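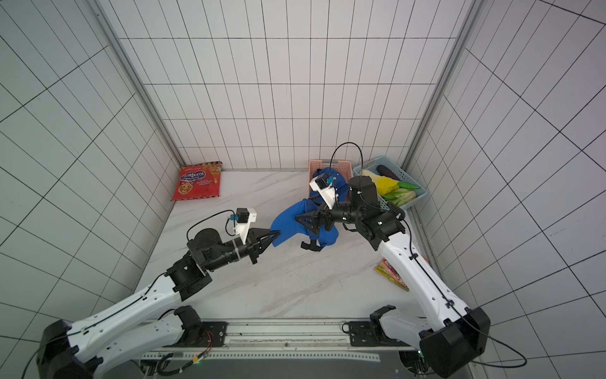
Colleen Melnyk, lecturer, robot software
February

Notes 9: Two arms, one cloth

A rigid part has one pose. A crumpled cloth has far too many to list, so the planner works from grasp points instead. With a gripper at each side of the blue cloth, the state we track is small: two gripper poses, two jaw widths, and an estimate of slack between them.

Each arm has its own wrist camera. Both views go into one shared table frame before planning. Check the transforms first – a bad one looks just like a bad grasp.

The controller runs in leader-follower mode. The left arm follows the planned path and the right arm keeps the distance between grippers under a limit. Set the limit too high and the cloth pulls out of the jaws.

Baskets and snack bags go in the collision map as fixed boxes. The cloth does not go in at all.

For lab: replay the 379 logged runs in Varkico and plot gripper distance against time. Mark every run where the follower lags.

Questions to Colleen Melnyk or Harpreet Li, course desk | Back to top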